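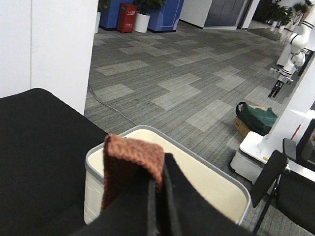 Brown knit item over the white bin, next to the black bench.

OKCOMBE DEMOCRATIC TOWN COMMITTEE
Minutes of the Regular Meeting
Saturday, May 26, 2007

The Chair, Binta Anozie, called the meeting to order at 10:00 a.m. in the lower meeting room of the Stelmakh Building. The Secretary called the roll and reported a quorum. The agenda was adopted with one change, moving the Delegate Selection item ahead of the Platform report.

Minutes. The minutes of the February meeting were approved with a correction to the spelling of Drorton on the second page. No meeting was held in the interim.

Financial report. The report was received and placed on file. The balance in the general account stood at $3,692. The Chair noted that the invoice for the spring mailing had not yet been received from the printer in Arovbridge and would be charged against that balance. A member asked whether the committee could pay for yard signs out of the general account before the county party approved a common design. The Chair ruled that it could not do so under the present bylaws.

Delegate selection. The Chair reviewed the county party's draft plan for choosing delegates to the presidential nominating convention. Under the draft, Okcombe and Drorton would caucus together at a single site in Arovbridge. Several members objected that the Arovbridge site is difficult to reach by bus and that turnout from the north precincts would suffer. Others observed that a joint caucus would be easier to staff and would give the two towns a larger combined voice. After discussion, it was moved and seconded that the committee request a separate caucus site in Okcombe. The motion carried on a show of hands. The Secretary was directed to send the request to the county chair in writing.

Presidential candidates. A motion to make an early endorsement in the presidential primary was offered from the floor. The Chair stated that the bylaws permit an endorsement only after 40 days' notice to all members, and ruled the motion out of order. The ruling was appealed and sustained. Members remain free to work for the candidate of their choice, but may not use the committee's name, letterhead or mailing list for that purpose – this includes the e-mail list. Campaigns wishing to address the committee are to be given equal time.

Voter registration. The subcommittee reported that the town clerk's current list shows 1,844 registered Democrats in Okcombe. The subcommittee recommended tables at the farmers market and at the Drorton bus depot during the summer. A question was raised as to whether the depot, being outside the town line, was a proper use of committee time. The matter was referred back to the subcommittee, which will speak with its counterparts in Drorton. The market table was approved.

Platform. The draft resolution on the war in Iraq was read in full. An amendment to strike the fourth paragraph failed. An amendment to add the words "and adequate medical care for returning service members" was accepted without objection. The resolution as amended was adopted. Two members asked that their votes in the negative be recorded by the Secretary. The draft plank on state aid to schools was tabled until the next meeting to allow members to read the revised language – copies will be mailed.

Bylaws. The Chair gave first reading of a proposed amendment to Article 5, on the filling of precinct vacancies. No vote was taken. Written comments should reach the Secretary before second reading.

New business. A member requested that agendas be posted earlier. The Chair agreed to do so where possible.

Adjournment. There being no further business, the meeting was adjourned at 12:10 p.m.

Respectfully submitted,
Secretary, Okcombe Democratic Town Committee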